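Skirkason Home Help
Bedding and linen > Folding and storage

Fitted or flat, I can't get a large cloth to fold square when two of us do it

Posted by Sandamali Wijesinghe, Nov 16, 2022

We moved to a smaller unit and the linen cupboard is now one shelf, 748 mm wide. Everything on it has to be folded to the same size or the door won't close. Towels and pillowcases are fine. The problem is the big flat pieces: two sheets and a light cotton throw.

My housemate and I fold them in the bedroom, one at each end, over the bed. We bring the corners together and the result is always skewed. One edge ends up a hand's width past the other, and by the third fold it is a wedge. I have tried ironing first, which made no difference to the shape. The sheets are the Predier ones with a plain hem, no elastic, and the throw has no label left on it.

Is there an order of folds that corrects this, or is the fabric out of square?

Sajib Pramanik
Accepted reply

It could be either, so check the fabric first. Lay the piece flat and measure both diagonals. If they match, the cloth is square and the error comes from handling. If they differ by more than a few centimetres, it was cut or hemmed off-grain, or it has twisted in the wash, and no folding order will fix that. You can only hide the excess inside the last fold.

Assuming it is square, the usual fault is uneven tension. Two people rarely pull equally, and the cloth stretches on the bias if the pull runs corner to corner instead of along a hem.

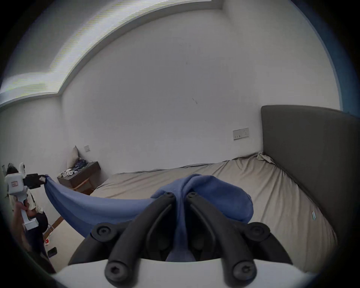 Hold the corners, one in each hand, with the hem straight between them. Gathering a fistful of cloth shortens that side and moves the fold line. Pinch as close to the stitching as you can. Then:

Both people step back until the sag is nearly gone, then stop. A slight sag is fine.
Fold lengthwise, hem to hem. Each person matches their own two corners before either moves.
Lower it to the mattress and smooth from the centre line outward.
Fold lengthwise again on the bed, not in the air.
Only then fold end to end, and into thirds to suit the shelf.

For a 748 mm shelf, two stacks side by side means a finished width of no more than 370 mm. Cut a piece of stiff card to that width and fold around it – slide it out at the end. It takes longer for the first few and then you stop needing it.

Cassim_linen

Tumble drying does this. Mine went crooked after one hot cycle. Line dry.

Sternau

Agree with the card. I'd skip the second person altogether for anything smaller than a queen sheet. Put one long hem against the headboard side, walk the other hem across to it, done. With two people you have four corners being held at different heights, and the taller person always wins.

Also check the shelf depth before settling on thirds. Mine needed quarters.

Sandamali Wijesinghe

Diagonals match on both sheets. The throw is out by 7 cm, so that one goes at the bottom of the stack. Will make the card.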